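12 August 2022
Gripper comparison in sim, wrist camera view, continued

Picked up where I left off on the two finger sets. Ludmila Mikuš wants a recommendation before we order anything for the Gurkadow cell, so the plan for today was to run the same pick task with both and log everything in one sheet. The arm model is the Halstead one, unchanged. The controller is the impedance one from last week with the softer z gain. Camera is on the wrist mount, looking down over the fingers.

Finger sets:
Set A, "Zanau": thin, stiff, small contact area.
Set B, "Kordestani": same stroke, longer pads, a bit of compliance modeled at the base joint. The compliance is a spring I guessed at. Need a real number from the supplier.

Started with set A on the plain gray room. No trouble there. Then switched on randomized textures and objects for both sets, 60 episodes each, same seeds. Object is placed on the floor somewhere inside reach, and the policy gets only the wrist image and joint positions. Time limit 30 seconds per episode.

First attempt had to be thrown out. I had left the old camera extrinsics in the config for set B, so the view was tilted a couple of degrees from the one used for set A. Fixed it, checked that both configs now read from the same file, and restarted. Lost most of the morning to that.

Looked through saved views while the second run was going. The corner placements are the ones to worry about. The object ends up low between the fingers and one finger covers most of it, so the policy is working from a sliver of color.

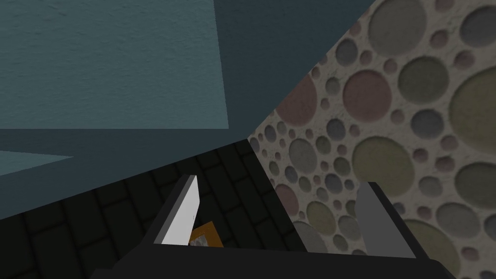

Wrist view, corner placement. Orange item mostly behind the base of the left finger.

With the object like that, I would not expect any detector to give a decent center. The visible corner is bright against the dark tile, which helps, but the center estimate gets pulled toward whatever part is showing. I overlaid the estimates on a few of these and the offset is always away from the finger that blocks the view. It should be possible to correct for it, or just back the hand off a little before the final approach.

The dotted wall texture is another matter. I wondered if the big circles would attract false detections, and they did in a few episodes with set B. Haven't looked at whether it is the texture itself or the color. Leaving the texture in the pool for now. If we take out everything that causes trouble we learn nothing about the real cell.

Results, second run:
Set A: 41 successful picks out of 60.
Set B: run stopped early, simulator crashed on a contact error. No total to report.

The contact error is the spring joint. When a pad touches the floor and a wall in the same step the solver blows up. I cut the time step in half and it got through the episode it had crashed on, but then set A has to be run again at the same step or the comparison means nothing. Both queued for tonight.

Failures for set A, going by the log and by watching some of the replays:
- Most were corner placements. Hand comes down off center and a fingertip lands on the object.
- Several timeouts. The hand hovers and makes small corrections without closing. Looks like the estimate jumping between frames.
- A few slips after a good close. Friction value for the thin fingers is probably too low. I used the default.

I don't want to read too much into the slips until the friction is sorted out. Ludmila has pad samples on her bench and offered to do a quick incline test so we have something measured for both materials.

Tried the back-off idea by hand in the afternoon, no policy, just jogging the arm. Raising the hand by 2 cm before the last look opened up the view in most of the corner cases I loaded. It costs a little time per pick. I also tried rolling the wrist so the fingers lined up with the wall seam. Better view, but the outer finger then gets very close to the wall and I don't trust the real arm to hold that clearance. Dropped it.

Camera placement: a side offset on the mount would do more than either of those. There is a spare bracket drawing from the Halstead arm that might fit with new holes. Asked Ludmila to check it against the cable route before I bother modeling it.

For Monday:
- Read the overnight results, both sets at the smaller step.
- Put in measured friction if the incline test is done.
- Add the back-off move as a switch in the config, off by default.
- Split the success table by placement, open floor and corner. One overall number hides too much.
- Write to Kordestani about base stiffness.

Configs and seeds are in the shared folder under zanau_vs_kordestani. The folder without a suffix is the bad run with the wrong extrinsics, don't use it. I'll delete it once the new one finishes.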